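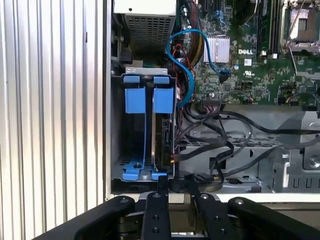
The arm went in at the bench by the loading door, where Ubaldo Bianchini had worked for eleven years, and he was moved one bench over so he could watch it.

It was May and the door was open. Pallets of office towers were coming in from Grovstead, where an insurance company had closed two floors. They were Dells, all the same model, or close enough. The processors had already been pulled by somebody at the other end who knew what they were worth. What was left for Brekke to take was the drives, the memory, the power supplies if they tested good, and then the boards and the steel by weight.

The drives came first. That was in the contract. No machine went past the yellow line with a drive still in it.

Ubaldo could do a tower in less time than it took to say how. Lay it down, panel off, thumb on the power plug, thumb on the data plug, squeeze the two ends of the blue carrier and draw it out. He did it with the radio on. On a good day he did 200, and he had never once let a drive go past the line.

"It's going to be slow," said the woman from Drukmont. She had a laptop on an upturned crate and was eating crackers out of the sleeve. Her name was Carol and she had driven up the night before. "At first it's going to drive you nuts."

"What do I do?"

"Do one next to it. Do it like you always do, only slower."

So he did one slower. He found he couldn't. When he slowed down his hands forgot which went first, and he had to stop and put the plug back in and start again at his own speed, and then watch himself.

"Which thumb was that?" Carol asked.

"I don't know," he said. "The left."

It was the right. She had it on the laptop.

The arm had two black fingers and went down into the case with them close together. It stopped over the drive cage. It stayed there long enough that Ubaldo looked at Carol, and she kept eating. Then it went down a little more and took hold of the carrier at the wrong end, and the whole tower slid toward it on the bench.

"Okay," Carol said, and typed something.

They did that until lunch.

Lunch was at the picnic table behind the building, by the fence. There were four of them from the floor, and Dee from the office when it was warm. Dee had seen the purchase order. She'd told them in March what it said, which was one unit, with an option on three more.

"There's four of us," Marcus had said in March, and they had all looked at the table.

Now Marcus wanted to know what it had done so far.

"It got one out," Ubaldo said.

"All morning?"

"It got one out and it dropped it."

Marcus thought that was very good. He told it to the driver who came at one o'clock, and the driver told it back to him later in the week as something that had happened at a plant in another state.

By then it was getting most of them. It had learned to wait for the case to stop moving. It had learned the cables, more or less. The blue data cable was the trouble, because whoever had built the towers had left it too long, and it stood up in a loop over the cage and caught on the fingers. Carol asked Ubaldo what he did about the loop.

"I don't do anything about it."

"You do, though," she said, and turned the laptop around. In the video his little finger went out, every time, and held the loop down against the metal while the rest of his hand went to work. He watched it do that on six different towers. It was like seeing the back of his own head in a barber's mirror.

"Huh," he said.

"I can't give it a little finger," Carol said. "So it's going to have to unplug that one first."

"That's the wrong order."

"Is it?"

He thought about it. It was the wrong order because a man named Petey had shown him the other order in his first week, and Petey had it from working on an older kind of case where you couldn't reach the data plug until the power was off. Those cases had stopped coming in years ago.

"Try it," he said.

She went home to Drukmont at the end of her second week and left a phone number taped to the bench. After that it was Ubaldo's. He put the towers in front of it and took them away. When it stopped, a light came on, and he went over and reached in and did whatever it couldn't do. A plug somebody had glued. A carrier with a broken tab. A tower with a mouse nest in it, which it had looked at for a full minute before giving up. He pressed the green button and it went on.

The count was on a screen above the bench. Nobody had put a screen above the bench when it was only him. In June it said 50 on most days. In July it passed him. He was there when it did, at twenty past three, and he didn't mention it to anyone.

It ran at night too, once they put in the conveyor. He would come in at six and find the bins of drives full and the towers lined up on the far side of the yellow line with their panels off, and at the end of the belt the ones it hadn't been able to do, waiting for him. Those were his mornings now. He started with the worst one while the coffee was hot.

He noticed that he was tired in a different way. His thumbs had always hurt. He used to sit in the truck before driving home and open and close them on the wheel. Now they didn't hurt at all, and he slept badly. His wife said it was the heat.

In August Mr. Haugen came out from the main office in Skavville and shook hands with everybody and stood a while in front of the arm. Then he asked Ubaldo to walk with him. They walked out to the fence.

"They want to go to 900 a day," Haugen said. "Across the four benches."

"With people or with those?"

"With those. And with you."

Ubaldo waited.

"One person can watch four of them. Drukmont says that. I asked them twice." Haugen had his hands in his pockets. He had worked the floor himself once, before Ubaldo's time, and people said he'd been fast. "There's two jobs in Skavville in sorting. I can hold those. It's forty minutes' drive."

"There's three of them."

"I know how many there are."

"Marcus doesn't have a car," Ubaldo said. "He rides with me."

Haugen nodded at that and looked through the fence at the lot next door, where there was nothing but weeds and a boat on a trailer. He said there would be a dollar and a half more an hour. He said he didn't need an answer that day, but he would like one soon, because if it was no he'd have to find somebody and Carol would have to come back up and train them.

"Train them on what?" Ubaldo said.

"On the arm. What it does. When to reach in."

He drove Marcus home the way he always did, past the high school and over the bridge. Marcus talked about his sister's kitchen. He was putting in the floor for her and the floor wasn't level, and he had opinions about the man who had built the house. Ubaldo let him get all the way through it. At the light before Marcus's street he told him what Haugen had said, all of it, with the dollar and a half.

Marcus looked out the side window.

"Did you say yes?"

"I didn't say anything."

"You should say yes."

"I know it."

"If you say no it's the same for me. It's just worse for you." The light changed and somebody behind them honked. "Does it still drop them?"

"No."

"I liked it when it dropped them," Marcus said.

He got out at his corner. He hit the roof of the truck twice with his hand, the way he did every day, and went up the steps.

The other three arms came in September on a flatbed, in crates. Carol came with them. She had cut her hair. She brought a box of doughnuts and put it on the crate where she used to put the laptop, and then stood there working out how many people she'd bought for. Dee came out and took two back to the office.

The new load was from a school district and the towers were a kind Ubaldo hadn't seen before, with the cage turned sideways and a steel clip across the front. The first arm went in, stopped, and put its light on.

"It'll need some demonstrations," Carol said. "You want to do a few?"

He laid one down on the bench. He got the clip off with a screwdriver, which was no good, and on the next one he got it off with the heel of his hand, which was better. The one after that he slid the drive out before he had thought about how.

"Hang on," Carol said. "What was that?"

"What was what?"

"With the edge. You leaned on it."

He looked down at his hand. It was lying flat on the side of the case with the fingers spread. He asked her how many she needed and she said 600 would be plenty, but they could start with 50 and see.

"I'll want the radio on," he said.

She said that was fine, it didn't record the sound. He went over and turned it on, and came back, and pulled the next one toward him.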